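Fisorik 2 – README

Fisorik is a small text templating library. It reads a template, a table of values and an optional random seed, and returns a string. The same seed always gives the same string.

License: MIT. Maintainer: Hok-lam Kong. Parser and test suite: Elsie Tindall.
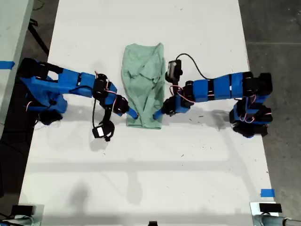
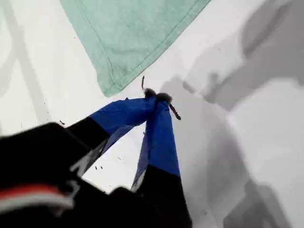
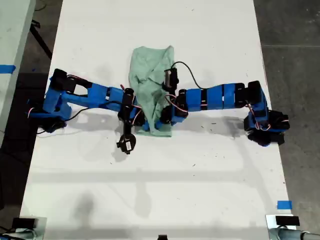 Templates are plain UTF-8 files with the extension .fis. A template is made of literal text and slots, and a slot may hold a list of choices, a reference to another template, or both. The file samples/table.fis is a short one to start with: its fixed text is "a pale green cloth on a white", and its one slot picks table, tabletop or surface. Run it with seed 14 and then again with seed 14 to check that your build repeats itself. Nested references are resolved depth first.

Changes from version 1

The old parser, Gustard, is gone. Templates that used its square-bracket slots must be converted with the script in tools/convert. The script leaves comments alone but does not keep trailing spaces.

Weights are now integers. Fractions raise a parse error with the line number.

The cache is off by default. Turn it on with cache = true in the config file – it helps only when the same template is loaded many times in one process.

Tests

The suite has 801 cases, of which 519 cover the parser. Run "make test" from the top directory. The Vistach back end is tested separately and needs its own config file; see tests/vistach/NOTES.

Known problems

A template that refers to itself through two other templates is not caught at load time and will overflow the stack.

Names with accents, such as Bermúdez, sort after z in choice lists when the locale is unset.

Last updated 3 August 2018. The next release is planned for November.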